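Notes on Setting the Table at Brorside

April 15, 2019

Since moving to Brorside I have kept a written record of household arrangements, and readers have asked that the entry on the dining table be published in full. It is given below with small corrections.

The table is to be cleared before any place is laid. Post, keys and reading matter are removed to the hall shelf. The surface is then wiped with a damp cloth and dried at once.

Each place begins with a round woven mat. The bowl is set on the mat, and the tumbler stands behind it and to the right. I previously kept the tumbler on the bare table, a practice discontinued in July after the second ring mark. 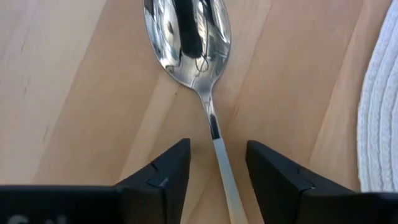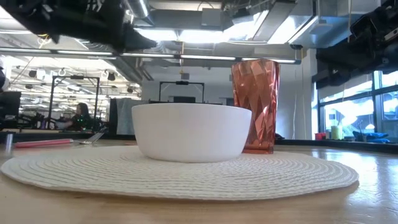
Cutlery remains a matter of some discussion. Lilibeth Lacson, with whom I share the house, prefers coloured handles and has written to me on the subject. My own preference is for plain metal. Both are currently permitted, provided that every item is dried and polished by hand before it is put away. Spoons should be checked for water spots near the neck, where the cloth tends to miss.

Woven mats are not to be soaked. They are brushed, wiped and left flat for 15 minutes before being stacked. Mats which have begun to curl may be placed under the large atlas overnight.

Soup is served from the hob and not brought to the table in the pan. The arrangements for guests, including the 2 folding chairs, will be covered in a separate entry once the cupboard under the stairs has been sorted.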